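4.2 Kinship Caregivers and the First Weeks of Placement

We turn now to the grandparents, aunts, uncles and older siblings who took a child in on short notice, and who make up the larger part of our interview group. Many of them told us that the first call came late in the day, often on a Friday, when the agency office was about to close and the school bag was still in somebody else's car. Of the 16 households we followed in Jiltetti, 4 had a bed ready for the child on the first night. The others managed with couches, borrowed cots and a good deal of kindness from neighbors, and they spoke of those nights with more humor than we had expected.

What these families asked for was mostly practical. They wanted a phone number that someone would answer on a weekend, help with the school transfer forms, and a little money before the first monthly payment came through. Ramanauskas, in his earlier work with relatives in Kaewkla, found much the same thing, and his 3,122 case notes remain the fullest record we have of what caregivers say when they are simply asked how the week went. We leaned on his coding scheme, with small changes – chiefly a separate code for contact with the child's parents, which our families brought up again and again.

Visits with parents were the hardest subject to talk about. A grandmother may be glad to see her own daughter at the kitchen table and still dread the hour after she leaves, when the child will not eat or settle. Caseworkers who phoned that same evening were remembered warmly, sometimes by name, many months later.

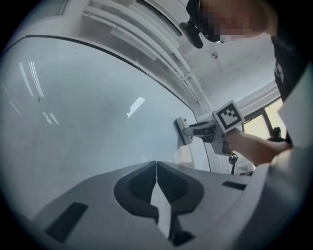 Figure 3. Two dark gray gripper fingers pressed together on a white body, with a glossy pale surface behind.

Home visits for this part of the study ended in March. Interviews were held wherever the caregiver felt most at ease, and children were welcome to wander in and out. Section 4.3 takes up the same households after reunification, and looks at which relatives stayed in regular touch once the child had gone home.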